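School robot club prepares its cup-sorting task for the fall meeting

Tronditz, Monday, October 7, 2024

The robot club at the Skinner school has started its second month of work on this year's task, which is to teach two robot arms to put plastic cups on a tray. The club meets after the last lesson and has 5 members this term. They will show their results to parents and to the partner school in Fosier at the end of October.

The task sounds easy, but the students learned quickly that it is not. In the starting position the cups may lie on their side or stand upright, and many of them are clear. The program must find each cup, choose from which side to take it, and decide which arm should do the job. A cup which lies with its bottom toward the gripper needs a different movement than one which shows its rim.
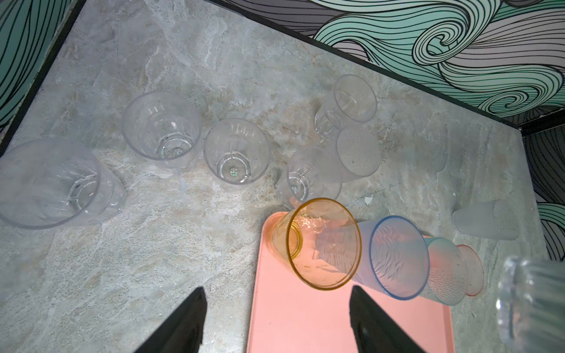 Holger Engström would have preferred that the club began with wooden blocks and came to the cups after Christmas. Blocks do not roll away, he told the students at the first meeting, and a beginner should have some success before he gets the hard problem. The students voted for the cups anyway, and he has helped them at every meeting since.

The work is divided between two groups. One group guides the arms by hand controls and records the movements, and the other trains the program with these recordings. Until now the club has saved 1,039 recordings. Not all of them can be used – in the first week the students often moved too fast, and the program learned their bad habits too. Gunnel Backlund, the teacher who is responsible for the club, has therefore made a rule that every recording is watched by a second student before it is kept.

The training computer was bought with a grant from the local firm Sarar, which also lets the club use its workshop for small repairs. A full training takes most of a night, so the students start it before they go home and read the results the next afternoon.
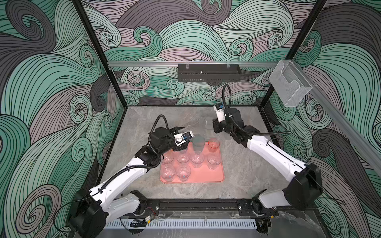
At the October meeting each team will get 90 minutes, including the time for setting up. The rules give points for every cup on the tray, and extra points if the cups are placed in rows. Collisions between the arms cost points, so the club has practiced much with one arm at the tray and the other in the area behind it. Clear cups are still the most difficult part. A green-tinted or orange one is easy to notice against the gray floor, while a clear cup standing behind the tray almost disappears, also for the human eye. The students want to try a lamp from the side next week and compare the results.

The partner school has chosen the same task but works with one arm only. Both schools will exchange their recordings after the meeting.

Students who want to join the club can still do so until the fall break. No experience in programming is needed. Please speak with Gunnel Backlund or leave a note at the school office.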